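Kudano: two-arm bench rig, recordings and build notes

Version 4 of the recordings, with the notes needed to read them. Please go through the section on labels before training anything on this. Most of the complaints I've had were about labels, and most of them were fair. 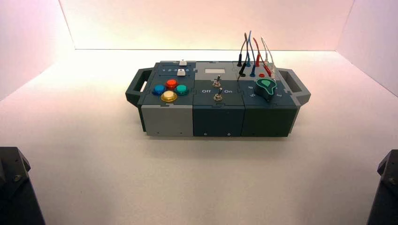

Clifford Perron

The rig lives in the Bumstead shared workshop. It has two arms, a white table with white walls on three sides, and one task board with buttons, sliders, toggle switches, a knob and patch cables. I built it to find out whether a home setup could produce data worth keeping. I'm still not convinced, and you shouldn't be either until you've looked at the failures.

What's included

The release holds 383 episodes. Of those, 97 are marked "clean," meaning I watched them start to finish and saw no dropped frames or bad joint readings. Clean does not mean the task succeeded. The rest passed an automatic check I wrote in an evening and trust about as much as you'd expect.

Each episode folder has the video, the joint log and a one-line task name. Tasks are named after the part of the board they involve: button, slider, toggle, knob, cable. I dropped the "mixed" category from earlier versions, as it had become a place to put anything I couldn't name. 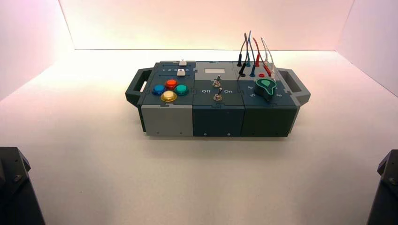
People keep asking whether a policy trained on this will transfer to another board. I doubt it. The walls are plain, the light is soft, and the board stays near the middle of the table for most episodes. A model could learn where things are on my table and look clever doing it. If you report a success rate, move the board first and report that number too.

Labels

The success flag was entered by hand, usually late at night. Toggle episodes are the most reliable. Cable episodes are the worst: a plug can look seated on video and make no contact. Treat every cable success as a claim. The Landry script recomputes the flag from the joint log, but it disagrees with me often enough that I ship both columns and let you choose.

Fingers and wrist view
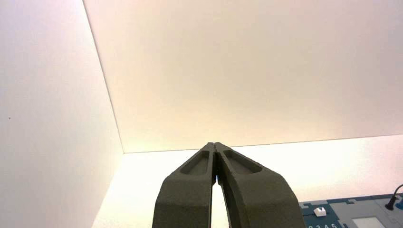 Finger shape matters more than I wanted it to. Lako, the finger design used here, went through 10 revisions, and several of them were worse than what they replaced. The current pair narrows to tips that nearly meet when the gripper is almost closed, with a long shallow recess in each finger. From the wrist camera the fingers also take up a lot of the view, and the board may be down in a corner with its printed digits cropped. Don't count on the wrist stream alone for locating a target. Use the head view for that and the wrist view for the last bit of the approach.

Known problems

Clocks on the two arms drift apart in long episodes. Resample before you compare them.
Episodes from January use an older joint zero. The offset is in the config file.
No force data of any kind.

Last edited Saturday, November 10, 2018. Bug reports are welcome if they include an episode number.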